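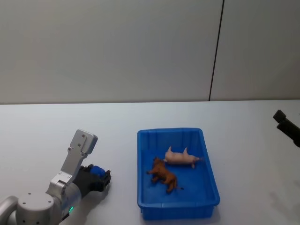 Two of the farm animals in a blue tray, pink pig included.

Filed under: Toy Library > Borrowing & Returns > Your questions

How do I join the Koddale Toy Library?
Just come along and say hello! Membership is for anyone with a child in their life, so grandparents and childminders are every bit as welcome as mums and dads. Ask for Albertina Marinho at the desk and she will sort you out with a card while the little ones have a good rummage.

How many things can we borrow at once?
You can take up to 65 pieces home on one card, which sounds like an awful lot until you remember that a farm set has fences, and that every single fence is a piece. Larger toys, such as ride-ons and the play kitchens, are limited to 2 per family.

Why do the animals go in trays and not bags?
We did use drawstring bags for years, and very pretty they were too, but small animals sink to the bottom and children end up tipping the whole lot over the floor to find one pig. With an open tray they can look in and choose. It makes checking the set back in much quicker for us as well.
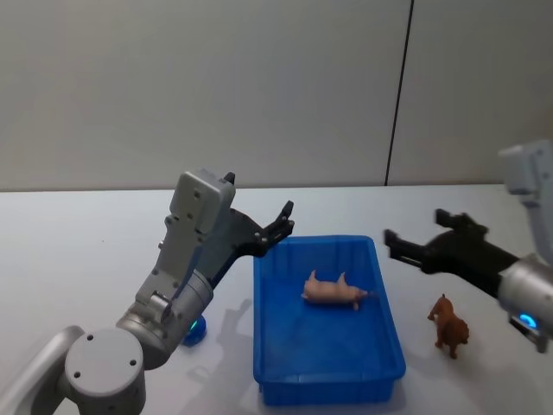
What should I do before bringing a set back?
Returning a farm or zoo set is easiest if you clear yourself a good space at home, lay everything out and go through the card that came with it, ticking as you go. A pale surface is lovely for this if you have one. Against a white tabletop like ours, a blue tray stands out beautifully, and so does any stray hen that might vanish on a patterned rug. Pop the animals back in the tray once you have ticked them all off, and tuck the card in on top.

Do I need to wash the toys?
A wipe with a damp cloth and a drop of washing-up liquid is plenty for plastic animals. Please dry them well, especially round the legs. Trays can go in the sink, but do keep them out of the dishwasher, as we have had a few come back a rather interesting shape.

We've lost a piece. Are we in trouble?
Not at all, my dear, it happens to every family! Tell Gerrit Mabaso the number on the card (the zoo is 202, for instance) and he will look through the spares box. If the missing lamb turns up under the sofa months later, simply drop it in to us.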